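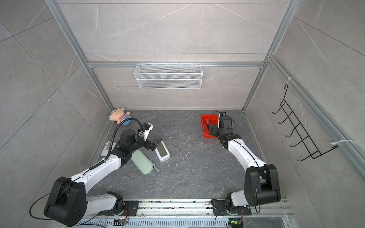
第六章 双臂工位的采购与预算

学习本章之前,读者应已掌握第三章的机械臂选型参数(有效负载、工作半径、重复定位精度)和第五章的末端执行器分类。本章不再重复这些定义,遇到时直接使用。

本章讨论的对象是桌面规模的双臂工位。这类工位占地不大,单价低于工业产线,常见于高校实验室、职业院校实训室和企业的研发部门。正因为单价低,采购时容易走简化流程:看中一款机械臂,乘以二,再加一点零头,预算就报上去了。等设备到货,才发现台架、线缆、相机支架、备用夹指都没有列支,只好从别的科目里挪钱,或者等下一个年度。

学完本章,读者应能做到以下几点:把一项任务要求改写成可以询价的技术条件;编出一份科目完整的费用表;对两份以上口径不同的报价作出调整后比较;排出从询价到验收的时间表,并说明其中哪一段最容易延误。

本章的例题围绕同一个项目展开。Salazar 学院计划建设一个双臂操作工位,用于日常物品的抓取和整理,项目代号 Sorow。机械臂向 Gestel 询价,夹爪和腕部相机向 Zetard 询价,台架由学院自行设计,委托外部加工。项目在五月立项,各供应商的书面报价须在2024年6月23日之前送达。

6.1 从任务要求到技术条件

采购文件的第一页应当写任务。许多申请人习惯先写型号,再倒推理由,审核时一问就站不住。任务要求用普通的话写即可,例如:“两条机械臂安装在同一根导轨上,在有围挡的平面内拾取大小、软硬各不相同的物品,放入托盘或挂到墙面的架子上。”这句话里已经包含了大部分技术条件,下面逐项拆开。

“两条机械臂安装在同一根导轨上”,规定了安装方式。安装方式决定底座接口,也决定导轨的截面和固定点。如果供应商的标准底座是台面螺栓安装,就需要转接板,转接板要么由供应商提供,要么自行加工,两种情况的费用都要有着落。

“有围挡的平面”,规定了工作空间的边界。围挡会限制肘部的活动范围。供应商样本上的工作半径是在无遮挡条件下测得的,放进围挡以后,有一部分位置能够到,却要换一种姿态才能够到。询价前应当用纸板或木板搭一个等大的模型,把机械臂的外形尺寸放进去核对一遍。这项工作的成本几乎只有人工,却能避免围挡做好之后再返工。

“大小、软硬各不相同的物品”,规定了夹爪的开口范围和夹持力范围。最大开口由最宽的物品决定,最小夹持力由最软的物品决定,两者须同时满足。只按最重的物品选夹爪,是初学者常犯的错误。

“放入托盘或挂到墙面的架子上”,规定了末端的可达高度和姿态。向下放置比较容易,朝墙面方向悬挂则要求腕部在较高的位置仍能转动。如果任务中有悬挂动作,应在技术条件中写明挂点的高度和朝向,请供应商书面确认。

拆解完毕后,把结果整理成一张表,表头为“任务描述”“技术条件”“检验方法”。检验方法一栏不能空着。写不出检验方法的条件,供应商也无法保证,到验收时双方会各执一词。

例6-1 Sorow 项目的原始申请中有一条:“夹爪应能可靠抓取常用工具。”试改写为可以检验的技术条件。

解 “常用工具”范围不清,“可靠”没有标准。可改写为:“夹爪应能从敞口塑料盒中取出平放或斜靠的螺丝刀,手柄或刀杆任一部位均可作为夹持点;取出过程中,夹指不得与盒沿发生使盒体移位的碰撞。”检验方法写为:“由采购方提供螺丝刀和塑料盒,在验收现场按规定次数重复测试,记录成功与失败。”具体次数由双方在合同中商定。

改写以后可以看到,盒沿的高度和盒壁的斜度都进入了条件。盒子上宽下窄时,夹指在盒底附近的活动余地比在盒口小,夹指的长度和外侧厚度都受它约束。原来的申请里完全没有提到盒子,如果照原文采购,夹指过粗的问题要到调试时才会暴露。

技术条件中凡是涉及实物的地方,应同时附上实物清单,注明名称、外形尺寸和材质类别,并保留一套封存样品。验收时用封存样品测试。供应商若在自己的场地做出厂测试,也应寄送同样的一套。

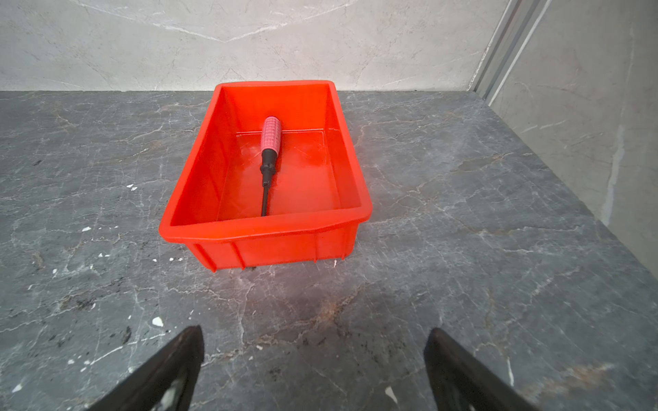 6.2 费用科目的划分

双臂工位的费用可以划为六个科目:本体、末端、感知、结构、配套、实施。各单位的财务科目名称可能不同,但归集时应保证这六类都有对应的位置。

一、本体

本体包括机械臂、控制器、示教装置和随机线缆。询价时应要求供应商逐项列价,避免只给一个总价。有的供应商把控制器计入机械臂单价,有的单列;有的随机线缆只有标准长度,加长另收费。双臂工位还要问清楚,两条臂是共用一台控制器,还是各配一台,控制器之间的同步功能是否需要另购许可。

二、末端

末端包括夹爪、夹指、法兰转接件,以及从腕部引到控制器的线缆。夹指是易损件,应至少按两套采购,一套装机,一套备用。若夹指由采购方自行打印或加工,也要列材料费和工时费。自制夹指在会计上常常被漏掉,因为它从来不出现在报价单上。

三、感知

感知包括腕部相机、固定相机、支架、数据线和采集用的计算机接口卡。相机本身价格透明,支架和线缆则容易低估。腕部相机随手腕转动,线缆要反复弯折,应选用耐弯折的型号,并在末端与底座之间留出余量。余量过短会拉脱接头,过长会垂到工作面上,与物品或另一条臂缠绕。比较稳妥的做法是在费用表中单列一行“线缆管理件”,包括扎带、软管、线夹和应力释放件。

四、结构

结构包括导轨、台架、围挡、工作面和墙面挂件。铝型材的单价低,但连接件、端盖和螺栓累加起来占的比重不小。估算时可先画出型材的布置图,按图数出每种连接件的用量,再乘以单价,不要用“型材总长乘以系数”的办法。工作面的材料应考虑清洁和反光两个因素:表面光滑便于擦拭,但光源下会出现亮斑,影响相机成像;深色表面上,浅色的碎屑十分显眼,对图像处理也可能造成干扰。

五、配套

配套包括供电、网络、照明、急停回路、工具和存放设施。实验室原有的插座数量往往不足,新增回路需要电工施工,属于基建科目,审批周期与设备不同,应提前单独申请。急停按钮的位置要在图纸上标出,保证操作者在正常站位时伸手可及。

六、实施

实施包括运输、保险、安装、调试、培训和验收测试。进口设备还要计入清关和仓储的费用。培训应写明人数、天数、地点和是否提供书面教材。只写“提供培训”的合同,履行时可能只是安装工程师临走前的一次口头说明。

表6-1 Sorow 项目费用表的科目结构(节选)

本体:机械臂;控制器;示教装置;标准线缆;加长线缆;同步许可
末端:夹爪;装机夹指;备用夹指;法兰转接件
感知:腕部相机;固定相机;支架;数据线;线缆管理件
结构:导轨;台架型材;连接件;围挡板;工作面;墙面挂架
配套:电源回路;网络交换设备;照明;急停;工具;收纳盒
实施:运输;保险;安装;调试;培训;验收测试

完整的费用表共39行,附在本章末的附录中。每一行须填写数量、单价、报价来源和有效期。没有正式报价的行,来源一栏填“自估”,并由填表人签字。自估行的金额之和若超过总额的两成,应暂缓上报,先补充询价。

6.3 报价的比较

不同供应商的报价口径不同,直接比较总价没有意义。比较之前要先做调整,把各份报价换算到同一口径。需要调整的内容主要有以下几项。

供货范围。甲的报价含控制器,乙的不含,则在乙的报价上加上控制器的价格。缺项应向乙补询,不要用甲的价格代替。

税费与运输。核对报价是否含税,运费计到工厂门口还是计到实验室所在楼层。双臂工位的台架通常整体发运,如果电梯装不下,就要拆开搬运再重新校准,这笔费用由谁承担应在报价阶段谈清。

质保。质保期的起点有发货日、到货日和验收日三种写法,对采购方最有利的是验收日。夹指、线缆等易损件一般不在质保范围内,应在报价中列出它们的单价,并约定价格保持不变的期限。

付款。预付款比例影响资金安排,也影响风险。比例过高时,若供应商延期,采购方的约束手段有限。

例6-2 Gestel 就机械臂给出了两种方案。方案甲为标准线缆,运费计到工厂门口;方案乙含加长线缆,运费计到实验室。两种方案的机械臂型号、数量和质保条件相同,方案乙的总价比方案甲高1,913元。问应如何比较。

解 先按任务要求判断加长线缆是否必要。Sorow 项目的两条臂装在导轨上,控制器放在台架下方,标准线缆在臂伸展到远端时没有余量,因此加长线缆属于必需项。再向物流公司询问从工厂到实验室的运费,并向 Gestel 询问加长线缆的单价。把两项相加,与1,913元比较:和大于该数,则方案乙合算;和小于该数,则选方案甲并另行采购。若两者接近,应选方案乙,此时运输途中的损坏由供应商负责,责任划分比较简单。

例题中没有给出运费和线缆单价,请读者在习题6-3中自行询价后完成计算。两项询价都应留下书面记录。

比较报价时还应注意软件。控制软件、仿真软件和驱动程序可能分别授权,有的按年收费。年费在第一年常常减免,从第二年起才出现在账上。费用表应把年费按预计使用年限展开,列入运行费。读者可以回忆第二章关于全寿命费用的讨论,双臂工位与单臂工位在这一点上的差别在于,许多许可按控制器的数量计价。

6.4 时间安排

采购时间表从验收日倒排。先确定工位必须投入使用的日期,再依次减去验收、调试、安装、运输、生产、签约和询价所需的时间。倒排得出的询价日期若早于今天,就需要压缩任务范围,或者推迟启用日期。

Sorow 项目中,Gestel 的机械臂交货期为16周,自预付款到账之日起算。合同约定预付款为合同总额的30%。学院的付款流程须经部门、财务和主管三级审批,审批期间交货期尚未开始计算。编制时间表时,应把付款审批单独列为一段,不能并入签约。

台架和围挡由外部加工,周期短于机械臂。有些项目因此把台架放在后面订购,想让两者同时到货。这种安排没有给返工留下时间。台架应先到,先组装,先检查水平和垂直度,再用等重的配重块模拟机械臂,观察导轨是否变形。发现问题时机械臂还在生产,修改不影响总工期。

夹爪与腕部相机由 Zetard 供货,需要与 Gestel 的法兰配合。两家供应商之间的接口由谁负责,是多供应商采购中最常见的争议。合同中应附接口图,图上标明螺孔分布、定位销、电气接头型号和通信协议,双方盖章确认。采购方还应指定一名接口负责人,接口变更一律经其书面同意。

时间表中最容易延误的一段通常是调试。供应商所说的调试,指机械臂能够通电、回零、按程序运动;使用方所理解的调试,往往是能够完成任务。两种理解之间隔着手眼标定、两臂坐标统一、碰撞参数设置和任务程序编写。时间表应把前者写作“设备调试”,后者写作“应用调试”,分别安排人员和时间。

6.5 测试物品与运行费

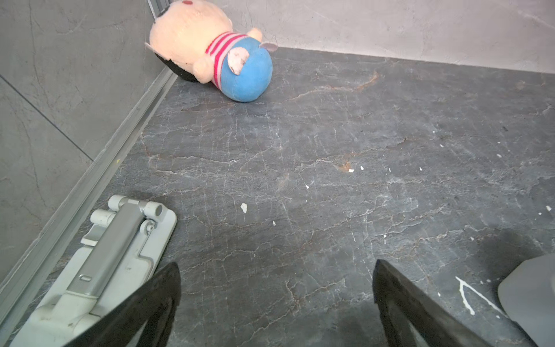

运行费从设备验收后的第一天开始发生,编预算时却常被写成一个笼统的数字。它由电费、耗材、备件、软件年费、清洁和测试物品组成,其中测试物品最容易被看作不值得列支的小钱。日常物品类的任务需要软硬、形状差别明显的一组物品,反复抓取之后,软的会脏、会变形,硬的会磨出划痕。以蓝色身体、红白条纹领子的毛绒玩具为例,白色布片和蓝色布面的下缘沾上灰渍以后,外观与封存样品就有了差别,依赖图像的程序可能因此得到不同的结果。平板拖把头是另一类情况:底板宽而扁,连接杆斜跨其上,一端还有转轴接头,平放在地面上时,两指夹爪从哪一处下手要事先试过;它靠着铝轨放和离开铝轨放,夹指周围的余地也不一样。两类物品都应列入费用表,注明更换条件,毛绒类以污损程度为准,硬质类以尺寸变化或部件松动为准。

测试物品的采购有一个特殊困难:同款商品可能停产。选定物品时宜一次购入足够的数量,拍照、量尺寸、编号,分为使用、备用和封存三组。封存组只在验收和复测时启用。若某款物品已买不到,应以尺寸和材质相近者代替,并在记录中注明代替的日期和原因,代替前后的测试结果分开统计。

清洁费应按实际工作面估算。抓取和放置过程中会产生碎屑,围挡内角和导轨沟槽是积存碎屑的主要位置。导轨沟槽内的碎屑如果进入紧固件下方,会影响底座的贴合。清洁工作应写入每日收工程序,清洁工具列入耗材。工作面上若有污渍,在更换相机参数或重新标定之前应先擦净,擦不掉的应拍照存档,作为背景条件的一部分。

备件的储备量由更换周期和补货周期共同决定。更换周期短、补货周期长的备件应多备,反之可少备。夹指、指面衬垫、腕部线缆属于前一类。控制器的保险丝更换周期虽长,但缺了它整机停用,价格又低,也应常备。对于单价高、更换周期长的部件,例如关节模组,可以不备实物,在维保合同中约定供应商的响应时间和周转件。

运行费的估算方法有两种。一种是按设备原值取一个比例,计算简单,适合立项阶段。另一种是逐项列出年用量和单价,适合正式上报。采用比例法时必须说明比例的来源,若来源是同类工位的历史账目,应附上账目摘要。新建的实验室没有历史账目,可向供应商索取同型设备的备件消耗清单,再结合本单位的使用时长折算。

例6-3 某实训室为双臂工位编制年度运行费,备件一项只列了夹指。试指出可能遗漏的内容。

解 对照表6-1逐科目检查。末端科目中,除夹指外还有法兰处的紧固件和定位销,拆装次数多时会磨损。感知科目中,腕部相机的数据线反复弯折,应列备件;支架的锁紧螺钉也应备若干。结构科目中,挂架若用扎带固定,扎带老化后须更换,应列入耗材。本体科目中,应核对控制器的散热风扇和滤网是否在保养清单之内。配套科目中,应检查照明灯具,灯具更换后亮度和色温可能改变,宜备同型号的灯。

6.6 预备费与变更

预备费用于应付编制预算时无法确定的支出。它的使用条件要事先写明,否则很快会被日常采购耗尽。可以动用预备费的情形包括:接口不符而需要加工转接件;围挡或台架因现场尺寸误差需要修改;运输损坏在保险赔付之前需要先行更换。增加功能、升级型号、添置与任务无关的工具,都不属于预备费的范围,应走变更程序。

变更程序的核心是一张变更单,写明变更内容、原因、对费用的影响、对时间的影响和批准人。双臂工位的变更往往牵连较多。换一款较重的夹爪,机械臂的有效负载要重新核算;夹爪变长,围挡内的可达范围要重新核对;相机移位,标定要重做。变更单上应有一栏“受影响的其他科目”,由接口负责人填写,没有影响时也要写“无”。

Sorow 项目在评审时提出过一项变更:把墙面挂架从一侧改到另一侧,方便左臂使用。挂架本身价格很低,变更后的直接费用可以忽略。但挂架移位以后,固定相机的视野被左臂遮挡的时间变长,需要调整相机支架,同时原定的两臂分工也要改写。评审的意见是维持原方案,待应用调试完成后再议。这项意见连同变更单一并归档,编号列入项目文件目录。

下面各节将依次介绍合同条款、到货检验和验收测试的组织方法。阅读6.7节之前,请先完成以下准备。

准备一 选定一项本单位可能开展的双臂任务,用一段话写出任务描述,并按6.1节的方法整理成技术条件表。

准备二 以表6-1为底稿,删去不适用的行,补充缺少的行,对每一行注明拟采用的报价来源。

准备三 画出从询价到应用调试的时间表,把付款审批、设备调试和应用调试分别列为独立的时间段,并标出台架到货的日期。

准备四 列出测试物品清单,写明每件物品的更换条件,以及使用、备用、封存三组各自的存放位置。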